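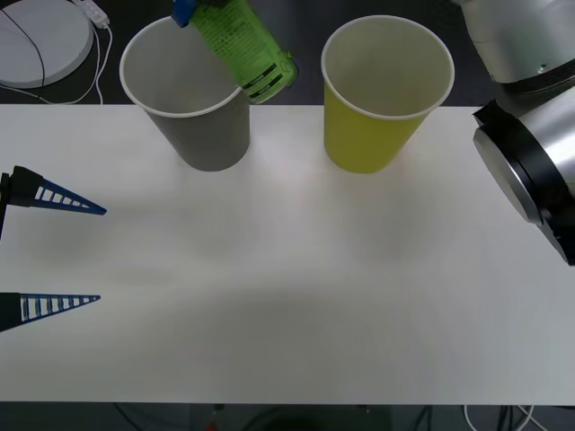
Tovden order portal, ticket raised by Folasade Anozie, Lagos office. Paper cups are being dropped from customer orders when the same item is bought in two colours. The grey cup and the yellow cup, both with the white rolled rim, are sold as separate lines but share one stock code, and the portal keeps only the line entered last.

Opened May 8, 2020. Priority: normal.

Reported: customer Hovia ordered 300 grey and 80 yellow. The confirmation email showed both lines. The packing slip showed 80 yellow only. Order total was correct, so the customer was charged for cups that were never picked.

Checked: cleared the browser cache and placed a test order. Same result. Tried a test order with two different sizes in one colour. Both lines came through. Problem only happens when size and code match.

Checked: export file from the portal. Both lines are there. The Wastusis import drops the first one as a duplicate. Import log says "17 rows read, 16 written" with no error.

Workaround: enter the second colour as a separate order and set delivery to 0. Warehouse has been told to pack the two together.

Fix applied: colour added to the match key in the import settings. Restarted the import service and waited 30 minutes for the next run. Test order came through with both lines.

Still to do: resend the missing grey cups to Hovia. Go through older orders back to September for the same fault. Leave ticket open until that is finished.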